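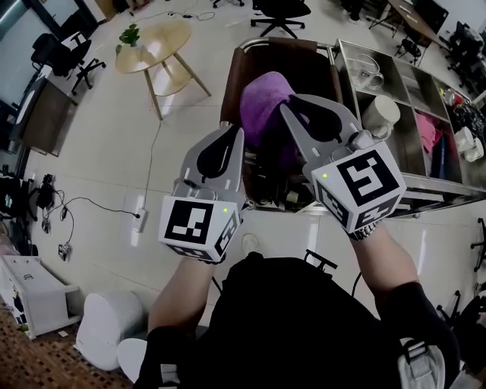
Left gripper drops out mid-fold, cloth jobs only

katona_b
Hi all, Barnabás Katona from Ukach. We love these hand grippers, but I've got a weird one! On cloth folds the left side loses tracking for a moment and the log fills with garbage. It hit 208 of our last 871 takes. Rigid stuff like mugs is fine. Firmware is the April build.

pell_mell
Cable. It's always the cable. Swap it and go home.

katona_b
Swapped it twice, same thing.

Imai
Not the cable, I'd bet on the marker cube. When you fold, your wrist rolls and the cube faces tip away from the head camera. Check the angle at each dropout. 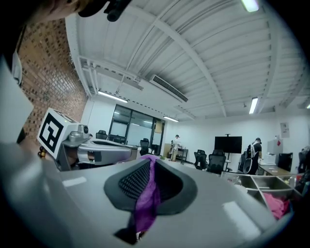 Also look at how far the cloth goes into the pad. We had fabric creep past the rim at Clurkier and the finger couldn't close all the way, so the width reading went nuts. Super fun bug to chase!

pell_mell
Width and tracking are separate faults. Don't mix them.

Imai
Fair, but he said garbage in the log. Could be both.

katona_b
Ooh, you two are great. I plotted 200 takes and most dropouts do line up with the wrist roll. Not all of them though. Checking widths next.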